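Flunden 15-cup egg tray, light blue

Reviewed by Miloslav Trnka

The Flunden is an open egg tray with fifteen cups in three rows of five. It has no lid. I bought two in April to replace the pulp trays that come with eggs from the farm shop at Nidstead, which go soft at the corners after a few trips.

Cup size is the main thing to check before ordering. Medium and large eggs sit upright without trouble. Very large eggs tend to ride up on the ridges and settle on their sides, and two of these next to each other will touch. The peaks between cups are low, so an egg can be gripped by its sides and lifted straight out.
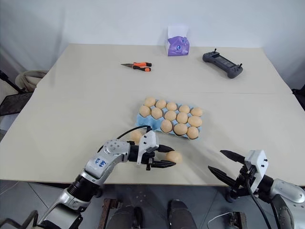
Stability on a flat worktop is good. The tray does not rock when filled from one end, and it can be turned with one hand while loading. Loose eggs are another matter on any smooth table, and I now fill the back row first and work forwards.

Cleaning takes some 30 seconds under the tap. Drying is slower. Water collects at the bottom of the cups and the tray needs to be stood on its short edge for 60 minutes or wiped out with a cloth. I have not put it in the dishwasher.

In the fridge it takes up more depth than the Nanotus tray, which I used for 8 months before this one. The Nanotus has a lid and stacks. The Flunden stacks only when empty. Nomvula Tshabalala, who shares the fridge, prefers the Nanotus for that reason. The Arnardóttir rack is better made than either but costs four times as much.

For: firm base, easy to load, easy to rinse.
Against: no lid, tight for very large eggs, slow to dry.

Rating: 4 out of 5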